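4　首次安装与日常使用

4.1　开始之前

感谢您把 Kakex 挂烫机带回家。本章适用于 Ploltora 底座和 Temar 蒸汽头，旧款 Wong 底座的用户请翻到附录乙，那里的图更旧，字也更小。

请先找一块平地。机器对“差不多平”的理解比人严格，地板稍有坡度，水箱就会报缺水，哪怕里面还有大半箱。

4.2　组装

1. 从箱中取出底座，撕掉水箱口的蓝色胶带。每年都有用户留着它，然后来信询问为何加不进水。
2. 把支杆插进底座后方的孔，听到“咔”一声为止。没有听到，就拔出来转半圈再插。
3. 拧紧支杆上的旋钮。手劲即可，不必动用钳子。
4. 将蒸汽软管接到底座出口，顺时针旋到底。
5. 蒸汽头挂在支杆顶端的挂钩上，软管自然下垂，不可打结，也不可为了美观用扎带束成一卷。

注意：箱内附送的小袋里有两枚备用垫圈。现在觉得用不着，搬家时就会找不到，建议粘在说明书封底。

4.3　加水与预热

1. 取下水箱，加水至上限线。上限线是上限，不是建议。
2. 水质较硬的地区请使用纯净水。香水、柔顺剂、花露水、茶，一概不要加。茶那一条是后来补上的。
3. 装回水箱，插上电源，按下开关。指示灯闪烁表示正在预热，常亮表示可以使用。
4. 第一次出汽时，把蒸汽头朝向水池方向空喷一分钟。管内残留的水会先吐出来，最好不要吐在衬衫上。

警告：蒸汽温度可超过 105 ℃。请勿对着人、宠物或正穿在身上的衣服使用。“就剩领子了，懒得脱”是我们客服部听得最多的开场白。

4.4　衣物分类

开机之前先分好类，否则您会一手举着蒸汽头，一手在衣堆里翻找，而水箱正在认真地烧水。分类只看洗标和厚薄，颜色好不好看与此无关。

薄料：棉衬衫、手帕、枕套。用低档，蒸汽头轻贴布面，由上往下走。
厚料：牛仔、呢料。用高档，走得慢一些，必要时从反面再来一遍。
弹性料：针织衫和带罗纹的衣物。用低档，蒸汽头离布面两指宽，不压，不拉。
不要烫：皮革、蜡染、涂层布，以及洗标已经剪掉而您又很喜欢的那一件。

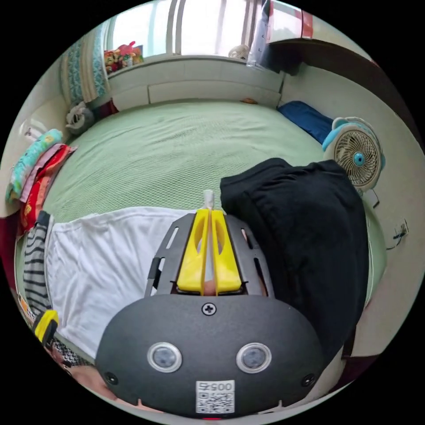
针织和罗纹值得单独说几句，客服信箱里的伤心事多半由它们而起。罗纹靠收缩的纹路保持弹性，用力一压，袖口就成了喇叭口，再也收不回来。处理之前先把衣服摊开，像图中右侧那件黑色衣物那样堆成一团，蒸汽只能照顾到最外面一层，里面的褶子会原样保留。左边那块叠好的白布也要先打开，不然烫完就多了几条相当笔挺的折痕。床面可以用来分拣，但不要在床上直接烫，床垫吸了潮气以后脾气很大。

4.5　挂烫步骤

1. 把衣物挂在衣架上，扣好最上面一粒扣子。
2. 一手拉住下摆，轻轻绷直。弹性料跳过此步。
3. 从肩部开始，蒸汽头自上而下移动。不要来回搓，那是熨斗的习惯。
4. 领子和袖口放在最后，可戴上附送的隔热手套从背面托住。手套只有一只，左右手通用，这一点我们开过会。
5. 烫完静置十分钟再收进衣柜。趁潮叠起来，前面几步就白做了。

提示：裤子请倒挂，夹住裤脚，让裤腰的重量替您干活。

4.6　除垢

累计加水 299 次后，除垢灯会亮起。灯亮后机器仍能工作一阵，但出汽会越来越像叹气。

1. 关机，拔下电源，冷却一小时。
2. 倒空水箱，注入一包除垢剂和 1,000 毫升清水。
3. 装回水箱，不通电，静置三十分钟。
4. 取下水箱并倒空，把底座搬到水池边，拧开底部的排水塞，放净污水。颜色可能令人不快，属正常现象。
5. 清水冲洗两遍，拧紧排水塞，再长按开关五秒，灯灭即完成。

注意：请勿用食醋代替。并非完全没有效果，只是到了七月，衣柜里还会有凉拌菜的气味。

4.7　常见问题

不出汽：检查水箱是否到位，再检查插头。顺序反过来也行，结果往往一样。
滴水：预热未完成，或软管中段低垂积水。把蒸汽头举高片刻，让水流回底座。
有咕噜声：正常。
咕噜声停不下来：关机，冷却后除垢。
支杆摇晃：回到 4.2 第 2 步，这次请等那声“咔”。

4.8　保修登记

请将保修卡填好寄回，或在网站上输入底座背面的序列号。序列号印得很小，用手机拍下来放大看会轻松许多。来信请寄用户服务部 Ayanda Khumalo 收，附上购买凭证的复印件，原件请自己留着。

本章修订日期：2021年2月3日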